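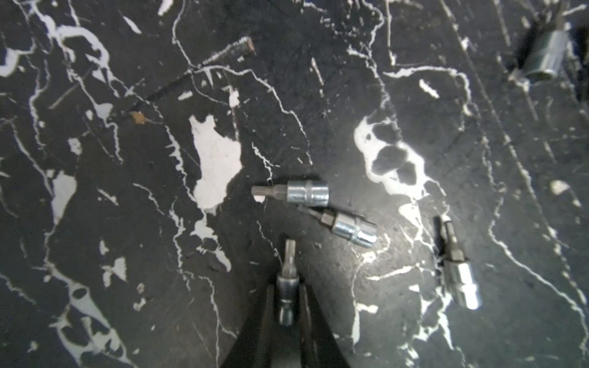
## 1/4 Cell rules, Kateo bench
Socket bits go on the bench one deep. No stacking. Chrome throws highlights, so check exposure before the first pick.

## 2/4
Speed cap is 80 mm/s within reach of the other arm. Log every override.

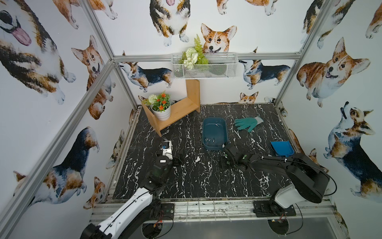
Shared zones need one owner at a time - the second arm waits for a release signal. At a tray like the teal one, the zone is the whole rim plus a margin. Gloves get their own spot outside it.

## 4/4
Recheck grip force every 3000 cycles.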